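**Do I need to read the Drernov books in order, and is the third one worth it?**

Posted in Books & Reading by Roya Nazari

My book group has picked *The Salt Ledger* by Nic Aodha for September. I didn't realise until I'd brought it home that it's the third of the Drernov novels. The library had the first one, *Grillemeck*, on the shelf, so I borrowed that as well, but it's 248 pages of fairly small print and I'm 90 pages in without much having happened. A girl has moved to the harbour town, her aunt doesn't want her there, and there has been a long chapter on how the ferry timetable works.

My questions are whether I can skip straight to book three without being lost, and whether the second one matters at all. I'm told there's an omnibus of the lot that runs to 1,788 pages and I am not doing that before September.

I don't mind slow books. I liked the aunt. I'd just like to know if I'm reading the first one for a reason. Please keep the ending of book three out of it if you can, or mark it.

---

**Diarmuid Ó Ceallaigh**

You can start with book three. I did, years ago, and went back to the others afterwards.

*The Salt Ledger* has a new main character, Orla, who is a clerk at the port office and has never met anyone from the first two books. She learns who they are at the same pace as the reader. The author also gives you a recap in the second chapter, when Orla has to copy out the old court file. It's a bit clumsy if you already know the story but it does the job.

What you'd lose by skipping:

- The aunt. She's in book three for a few scenes only, and if you haven't seen her at her worst in *Grillemeck* you'll wonder why everyone in town is so wary of an old woman with a bad hip.
- The ferry. I know the timetable chapter is a slog. It does come back, and the pay-off in book three is much better if you remember which days the boat doesn't run.
- Some of the humour. The harbourmaster's speeches are funnier once you know he's been giving the same one for twenty years.

Book two, *The Winter Boat*, is the weakest. It's mostly set in Drukedport, away from the town, and the middle third is a love story between two people I couldn't tell apart. If you have to drop one, drop that. The only thing you need from it is that the brother comes home and the house gets sold.

As for quality, I'd put *The Salt Ledger* at the top of the three. The dialogue is tighter and Nic Aodha has stopped explaining every joke. My complaint is that the villain is dealt with too quickly, in a chapter that reads as if it was written to a deadline. It's good, and I've reread it, but I wouldn't call it a great book.

If you're 90 pages into the first, the aunt's secret comes out fairly soon after that and it picks up from there. I'd finish it, read a summary of the second, then go on to the third.
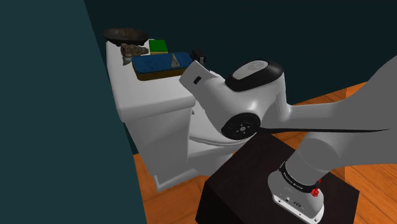
*Simulated arm reaching toward a counter.*

One more thing on editions. The older paperback of book three has a family tree at the front that gives away a marriage and a death. If that's the one you have, turn straight to chapter one. The newer printing moved the tree to the back, where it should have been from the start. The chapter numbers differ between the two as well, which caused a lot of confusion in our group when we said "read to the end of 12" and half of us stopped before the fire and half after it.

---

**Bríd Fitzgerald**

I disagree with Diarmuid about book two. It's my favourite and I think people skip it because they've been told to.

The two lovers are meant to be hard to tell apart. They write each other's letters, and by the end neither is sure who said what first. It isn't handled perfectly, and I'll give him that the middle is long, but the last 3 chapters are the best writing in the series. The scene where the brother stands outside the house and doesn't knock stayed with me more than anything in *The Salt Ledger*.

It also changes how you read book three. Orla's employer turns up in *The Winter Boat* under his own name and behaves quite differently. If you go straight to book three you'll take him at face value for most of it, and I think the author expects you not to.

I'd still say you can follow the plot of book three on its own. Whether you'd enjoy it as much is another matter. If your group meets at the end of the month you have time for all three, provided you don't mind reading on the bus. They get quicker as they go.

For what it's worth, I found *Grillemeck* slow too, and I skimmed the ferry chapter. I had to go back to it later.

---

**Noman Arain**

just read the third one, its fine. I never read the others and had no trouble. bit too much about weather. the audiobook is good if you can get it, the narrator does the aunt really well. library app had a wait on it when I looked though

---

**Roya Nazari**

Thanks, all. I've kept going with *Grillemeck* and have reached the aunt's secret, so I can confirm it does pick up. I have the older paperback of book three and have put a bulldog clip over the family tree.

I've put a hold on *The Winter Boat* as well. If it comes in before I've started the third I'll read it, and if it doesn't I'll go with the short version – brother comes home, house gets sold – and keep an eye on Orla's employer. Our group meets on a Wednesday and usually only half of us have finished anyway.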